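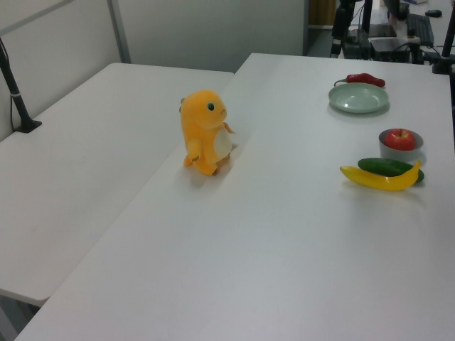
When my daughter was almost three, I bought her the toy food for the first time. I thought it will be a toy for one month, maybe for the winter. She is six now, and we still play restaurant nearly every evening after dinner. I want to write down how we play it and how we keep the things in order, because two mothers from the language class asked me, and my answers in the corridor were too short and too messy.

First, the customers. In our family the customer is always a plush animal. People are allowed to cook and to carry the plates, but they are not allowed to order. I do not know where this rule comes from. My daughter made it and she is strict with it. The most important customer is called Merkel. Merkel is a round gentleman with no money who wants to eat fruit before everything else. The second one is Grindura, a long snake my sister sewed from a curtain. Grindura is always in a hurry and complains about the soup.

The menu is short. We have a plate menu and a bowl menu. Fruit goes in the bowl, and everything that must be "cut" goes on the plate. If the cook forgets this, the customer sends it back, and then the cook must say sorry in two languages. I like this part very much, it is good practice also for me. My daughter corrects my "cucumber" since she started kindergarten, because I put the stress in the wrong place. I have said this word wrong for eleven years in this country and no adult ever told me!

Now about the food itself. We started with a big set from the flea market, 112 pieces in a plastic bag. It was a mistake. With so many pieces a child does not cook, she only pours. Everything was on the floor after one minute, and then she went to do something else. I took most of it away and left only a few things, and on the same afternoon she made a meal that lasted until bath time. So now I keep the big bag on top of the wardrobe and we change the food when the season changes. In March we changed the winter food for the spring food. She asked if the chili is a winter food or a spring food. I did not know, so the chili stays all year.

I prefer the simple pieces which look like one thing and nothing else. A banana, an apple, a pepper. The set had also many small strange pieces, for example something flat and brown which my husband says is a steak and I say is a shoe. These are difficult for small children, and difficult for me too. Color is important for us. A few strong colors on a white table make her want to arrange them. When we had a tablecloth with flowers, she did not see the small food so well and she was always searching.

For the dishes, we use small shallow ones with a little edge. The round food does not roll away so easily. I tried real saucers at first, but the sound was terrible and I was nervous all the time. Later I found light bowls in a shop called Bavum, near the station. They are sold for dips, I think. They are now the most loved object in our home, and one of them travels with us to grandmother in a sock.

Washing is simple. Hard food goes in a bowl with warm water and a drop of dish soap, then I dry it with a towel, especially the places where the stem is. If a piece has a small hole, water can stay inside, so I press it and leave it on the windowsill overnight. The plush customers go in a pillowcase with a knot, at a low temperature, and they dry lying down. I never hang them by the ears or the tail after what happened to the rabbit. It was 49 stitches to repair him. I counted because I was angry.

For tidying we have one shallow box for food and one for dishes. I had labels with pictures, but my daughter took them off and used them as money. At this moment the restaurant has a very strong economy. The last bill for Merkel was 397 labels for one apple, and he paid by dancing.

The part I still cannot solve is the end of the game. She does not like to close the restaurant when a customer is still "eating". My neighbor Jui-lin Shih, who has three children, gave me an idea: let the cook pack the rest of the dinner for the customer to take home. So we put the food in the box, we say it is for tomorrow, and the customer goes to bed. It works on most evenings. When she is very tired it does not work, and then I leave one plate on the table until the morning.

If you have another idea for the closing time, please write it in the comments. Also if you know how to sew a small apron for a snake, because this was ordered yesterday and I promised to try.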